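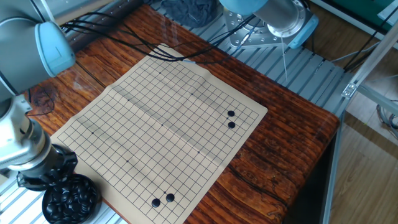 TRUMSTEAD POLICE DEPARTMENT ADOPTS REVISED PROCEDURE FOR CALLS INVOLVING EDGED WEAPONS

Saturday, February 29, 2020

TRUMSTEAD - The Trumstead Police Department has issued a revised procedure for patrol response to calls in which a person is reported to be holding a knife or other edged weapon. It replaces the section of the patrol manual dealing with first contact, scene containment and the use of less-lethal equipment.

Under the revised text, dispatchers will assign no fewer than 3 officers to a call of this type when staffing allows. One officer is designated as the speaker. A second carries the less-lethal device, and the third manages bystanders and exits. Other units hold at the perimeter until requested by the supervisor on scene.

Patrol staff will complete 22 hours of instruction, divided between classroom work and scenario exercises. Classes are scheduled to begin in April at the Plurnum Training Annex. Officers who have not completed the course may respond to these calls but may not serve as the designated speaker.

Incident recording will move to a reporting module supplied by Stireck. The module logs time of arrival, time of first verbal contact, distance at contact, equipment displayed and equipment used. Supervisors must review each entry within 9 days. Entries involving an injury to any person are forwarded to the professional standards unit on the day they are filed.

The procedure applies to all patrol shifts and to officers working off-duty assignments at retail premises, including the Güneş shopping center. Private security staff are not covered, but site managers may request a copy of the section on evacuation and store closure.

The full text is available at the records counter during business hours. Requests for printed copies are filled in the order received.

Media inquiries: Trumstead Police Department, Public Information Office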